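Vondance Hand Gripper Kit: A Review From My Dining Table

I've wanted a pair of hand-held grippers ever since Abena Aidoo brought hers to our shared workshop in January, and the Vondance kit is the first I could build at home without borrowing a drill press. I love it!

The build
Everything comes in one carton, 48 screws included. The linkages went together in an evening, and the only fiddly bit was getting both fingers to close evenly (do the pivots last, and leave them a hair loose until the pads meet). The manual is thin on this - Skesby's older kit explained it much better.

Pads and grip
Soft pads make all the difference with snack packets. Crimped ends used to slip out of my old Hemmin fingers, and now I can pick one up by the sides without crushing what's inside. I've logged almost 2,000 grabs on the first set of pads.
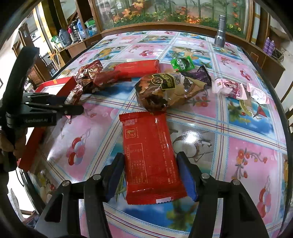

Gripes
The trigger spring is stiff, and my hand was sore after an hour. Replacement pads come in packs of 3 and sell out fast. I'd still buy it again tomorrow - the second pair is already in my cart.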